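Snacks & Pantry | From the Small Kitchen Letter

The gift box that kept on going

I've had a few replies to last month's item on tea tins (keep them coming!) and most of you wanted to know the same thing, which was what I do with all the other boxes. The big flat ones. The ones with the nice lettering that snack assortments come in, where the packaging is so sturdy you feel like a criminal putting it out with the recycling.

Well, I use them as trays, and I've become a little bit evangelical about it.

It started in November, when we did the long drive back from Wullwood with the back seat full of groceries because I can't be trusted in Jang. If you've never been, Jang is the big market off the ring road there, and it has an entire aisle of single-serve snacks sold by weight. You get a scoop and a bag and no adult supervision. I came home with spicy konjac strips, oat bites in foil, hard candies, soft candies, things I couldn't identify and still can't, and I tipped the lot into the kitchen drawer under the toaster. Two weeks later that drawer wouldn't open. I had to slide a ruler in and sort of press down on the contents while pulling, and when it finally gave, a whole bag of sesame candy went down the back and is, I believe, still there.

So I now do what I call a snack spread. Get everything out of the drawer, the pantry, the coat pockets, the bottom of the tote bag, and lay it somewhere big and flat where you can see it. For me that's a bed. The kitchen counter is always too full of kitchen, and the dining table has the sewing machine on it until spring. A made bed is a wonderful work surface if you're only handling sealed packets, and you get to sit down! Put a shallow box in the middle of it, go through the packets one at a time, and anything worth keeping goes in the box.
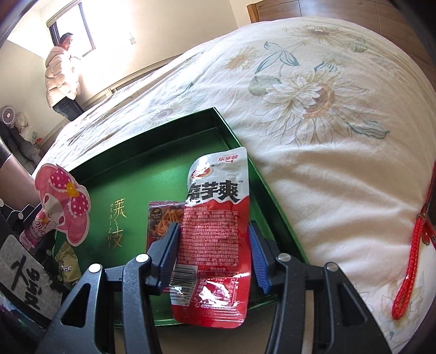
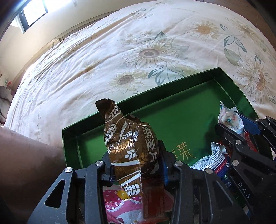 Sunflower bedding in all four, and a red-and-white konjac packet in the first and the last.
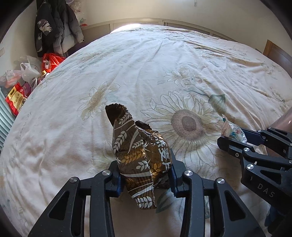
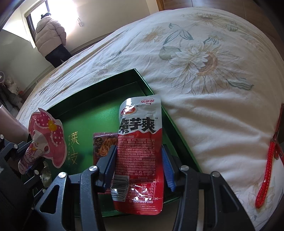
The best part of using a gift box lid is the depth, and I say this as somebody who spent 29 dollars on a Drustus pantry organizer with dividers you can't take out. The Drustus is fine for spice jars. For snacks it's hopeless, all those little compartments, and everything slides down and lies on its face. A lid has low sides and one open floor, so packets can lean on each other and you can flick through them the way you'd flick through records. With a tall pouch like that konjac one, I like the name facing up at me with the printed side easy to reach, and I can find the date without digging. It also means I can carry the whole thing to the couch, and I'd be lying if I said that wasn't a factor.

Now, dates. Chewy and oily things go first, in my house anyway. Konjac snacks keep for ages sealed but I still put the oldest at the front, and the noodle-type crunchy ones I try to eat up fast once I've bought them. I keep a marker in the box and write the month on anything where the date is printed in that gray dot-matrix stuff I can't read without my good glasses. Candies I don't bother with. They get used for guests, and for the jar at the front door, and by me at ten at night.

Open wrappers are the other thing. Please check your foil ones! They hold their shape so well that you think there's something in there, and I've saved more empty oat bar wrappers than I care to admit. Give each one a squeeze as you pick it up. Mine go straight into a paper bag hung on the doorknob so I don't have to get up and lose my place.

A few of you will ask about crumbs on the bedding, and yes, you'll want to shake the duvet out of the window afterward if anything has been opened. I used to lay a towel down first but it bunches up and the box tips, so I gave that up. Do it on the day you were going to change the sheets and you've saved yourself the worry.

The whole business takes 15 minutes if you don't snack while you're doing it. I've never managed that myself, so call it longer.

As for where the box lives, I've tried a few places. On top of the fridge was too warm, and the chocolate went that chalky color. Under the coffee table was perfect right up until my sister's dog came to stay. It's now on the second shelf of the hall closet, next to the light bulbs, and the lid's matching bottom half sits underneath holding tea bags and the sachets of soup. If your shelf is the standard Janow kind (half the apartments in this town seem to have them), measure before you get attached to a box. Mine are 16 inches deep and the prettiest box I own sticks out past the front, so the closet door won't shut on it. That one holds gift ribbon under the bed.

One small request! If you have a box with a magnetic flap, tell me what you do with the flap. I've cut two of them off and regretted both, the edge goes fuzzy and it sheds on everything. Folding it underneath makes the box wobble. There must be a way. Hit reply, and I'll put the good answers in next time along with the oat bite recipe, which I've nearly got right but which still comes out of the pan in one piece, like a roof tile.

Filed under: Pantry, Tidying, Reuse

More from the letter
Tea tins, and what fits in them
A drawer for string
My Wullwood shopping list, with regrets
Fifteen soups from the sachet shelf
Is the Drustus worth it for spices?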